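Conneely Robotics Lab, Handout 4
Teaching a two-arm task by remote control

Reading before lab: Handout 3, and the section on leader arms in the Redent manual.

In this unit you operate both arms by hand through the leader pair while the system records joint angles, gripper openings and all camera views. One run from start pose to end pose is an episode. Last year's Gornbridge set has 281 usable episodes of cloth folding, and your group will add 56.

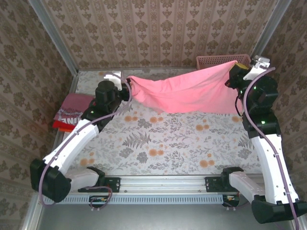 Figure 1. Cloth held at both ends by the two grippers, fixed camera.

Lifting is the step most groups rush. Close both grippers first, then raise the arms together at the same speed. If one side leads, the cloth slides or twists and the policy learns that too. Stop the run if you drop an end. Mark it as failed in Gruveo and leave the file where it is.

Watch the wrist views while you work. The fixed camera is fine for large moves, but it will not tell you if a finger has caught one layer or two. 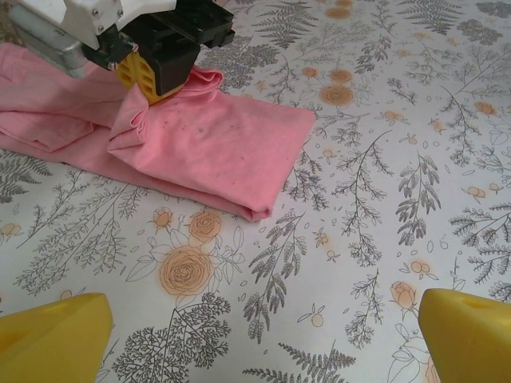 Pinch close to the fold and keep the free gripper open until you need it. Pauses over two seconds should be trimmed before upload.

For the write-up, state your success rate, list your failed runs by cause, and compare a policy trained on 16 episodes with one trained on all of yours.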